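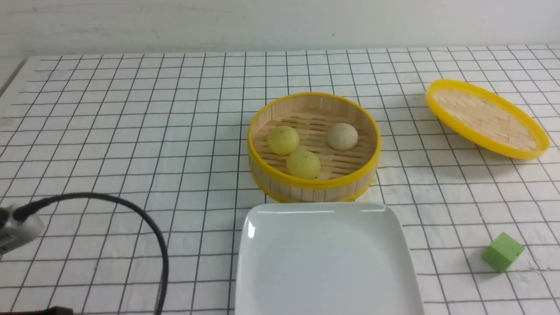

Abb. 3.1 Bambusdämpfer mit drei runden Brötchen, Deckel und Teller

Kapitel 3
Garen im Dampf

Beim Dämpfen liegt das Gargut über dem kochenden Wasser, ohne es zu berühren. Der Dampf steigt durch den Lattenboden des Korbs auf und gibt seine Wärme an den Teig ab. Zwischen den Teiglingen bleibt Abstand – sie gehen beim Garen noch auf.

In diesem Kapitel lernen Sie, Hefeteig für gedämpfte Brötchen herzustellen, den Korb zu füllen und die Garzeit zu bestimmen. Das Grundrezept nach Vimala Naidu steht auf Seite 46, die Pflege von Bambusgeschirr auf Seite 113.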